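Brick wall stays as Drosorora settles into its new rooms

2016-11-30

I went along to see how Drosorora is getting on with its move, and came away with brick dust on my sleeve and a strong opinion about ledges.

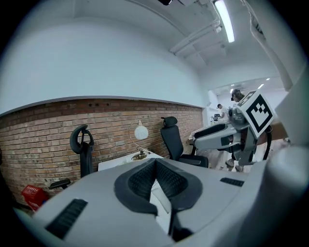

Regular readers will remember that Drosorora, the small design workshop that used to be above the tile shop, got the keys to the old Quiroga building in the autumn. Quiroga stored seed and animal feed there for years, and the place still had a faint smell of it when I first looked round (I rather liked it, but I don't have to work there). The move is now nearly finished, and the big question everyone in the street kept asking me was whether the brick would survive. It has!

The wall is the first thing I asked about, so I'll start with that. The lower part is bare red-brown brick and it runs along the room up to a ledge, and over the ledge the wall is smooth and painted white right up to the ceiling. The original plan, which I saw pinned up in the library along with the rest of the application, was to board the whole lot over and paint it. I wrote a slightly grumpy paragraph about that in the spring and got more letters than I've ever had about anything, including the bus stop. Most of you wanted the brick kept. Two of you wanted it painted green, and I'm sorry to say you've lost.

There are small dark holes along the top row of bricks, and I'm told they've been left alone on purpose. One theory is that they held brackets for a shelf in the feed store days, another is that they're much older than that. If you know, do write in. My neighbour swears there was a clock on that wall when she used to go in for chicken corn, but a clock wouldn't need a row of holes, would it?

Trudeck did the building work. The firm gave me a figure of 3,000 pounds for cleaning and sealing the brick, against 400 for simply boarding over it, so it's a fair bit extra to spend on a wall. Drosorora paid the difference out of its own pocket and didn't ask the landlord for a penny of it. I asked if they regretted it and was told to come back after the first heating bill. I will, too – I've put it in my diary.

The room next door is very different, all white walls and bright light. I gather there was a long argument over whether to carry the brick through, but the plaster on that side was sound and it seemed daft to hack it off. Small round lights have gone into the ceiling there, and a desk has a computer monitor on it already. If you've ever had to work in a room with one window and a flickering tube you'll see the appeal. I stood in the doorway for a while going from one room to the other like a cat, and I still couldn't tell you which I'd pick.

Furniture is coming in slowly. The black office chairs are from Alo, out on the ring road, bought second hand when an insurance office closed. I had a go in one and it's very comfortable once you've found the lever, although I went down a good deal faster than I meant to. There are 11 of them in the order and the last few are still in Alo's van, or were when I left. The desks were carried over from the old place, up one set of stairs and down another, and one lost a foot on the way and is propped on a telephone directory for now.

Still to do: the front step, which has a crack in it, the sign over the door, and the back gate, which opens the wrong way and blocks the path to the bins. Trudeck says the step will be done in December if the weather holds. The sign is a sorer subject. The old Quiroga lettering is still there under the paint and plenty of people would like to see it brought back, with the new name somewhere smaller. Drosorora hasn't decided. I'd bring it back like a shot, but then I'm the one who wrote in about the bus stop.

Parking has come up as well, as it always does. The loading bay at the side belongs to the building and can be used by deliveries only, so please don't leave the car there while you nip to the baker's, however quick you're going to be. There are free spaces behind the chapel, 100 yards further along, and it's a level walk.

An open afternoon is planned for December, with tea and a chance to have a look at the wall for yourselves. The date will go up in the window and on this page as soon as I have it. Children are welcome. Dogs are too, on a lead, and there's a tap in the yard if they need a drink.

If anyone has photographs of the feed store as it was, inside or out, Drosorora would love to borrow them and make copies. Drop them in at the front door in an envelope with your name on the back, or leave them with me and I'll walk them over.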